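About the Vimville Laundry and Folding Room

By Myrtle Begay
Updated April

Vimville is a garment care business. We sort, wash, press and fold household clothing for private customers and for a small number of boarding houses. The company was registered in 1987 by Gus Strickland and has occupied the ground floor of the former Kasprzak dye house, built in 1911, ever since. The present staff is 19 people over two shifts.

Intake and sorting

Each order is weighed at the counter and given a numbered cloth tag. The tag stays with the order until it is handed back. Sorting is done by color first and fiber second. Reds and other saturated colors are kept apart from whites and creams during washing, and a new red item is washed alone the first time we receive it. Black garments form their own load when the quantity allows. Smaller orders are combined only with written permission from the customer.

After drying, mixed clothing from a single order may travel in one container. At that point the items have been checked for color transfer, and the container goes straight to folding. Thaddeus Alcantara supervises this step and signs the order sheet.

Folding

The folding method is the same at every station. A piece is taken from the heap, laid on the work surface and opened out completely before the first fold is made. Bunched corners are pulled free, rolled edges are turned back, and creases are smoothed by hand from the middle outward. One straight edge is then set parallel to the front of the surface – this is the reference edge for the folds that follow.

Large flat pieces are folded in half twice and then in thirds. Shirts are folded to a board width of 28 centimeters. Knitwear is never hung and is folded with the sleeves crossed at the back. Pieces that will not lie flat after smoothing are returned to pressing with a Stulov slip, a paper form named after the supplier of our first press.

Work surfaces must be smooth, washable and free of snags. They are wiped at the start of each shift and again after any dark or heavily dyed load. Harriet Villanueva keeps the cleaning log and trains new folders, who spend their first weeks on towels and sheets before moving to clothing.

Packing and collection

Folded orders are stacked with the heaviest pieces at the bottom, wrapped in plain paper and shelved by tag number. Collection is at the Jirkholm Street door. The counter closes at noon on Saturday. Questions about repairs or missing items go to Toon Dewulf, who also handles boarding house accounts.

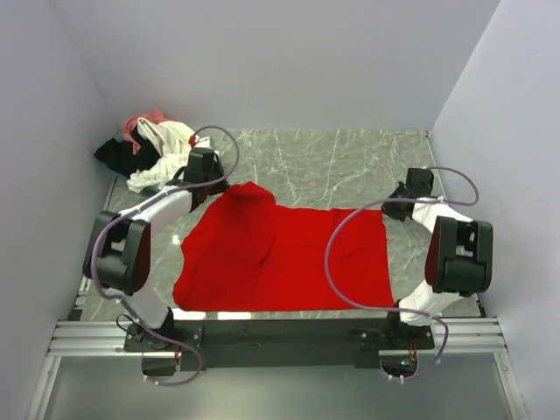

Can I send red and white clothes in the same bag?

Mixed colors may arrive in one bag, and we separate them at intake before anything is washed. Please point out any red item that is new – it will be washed alone the first time.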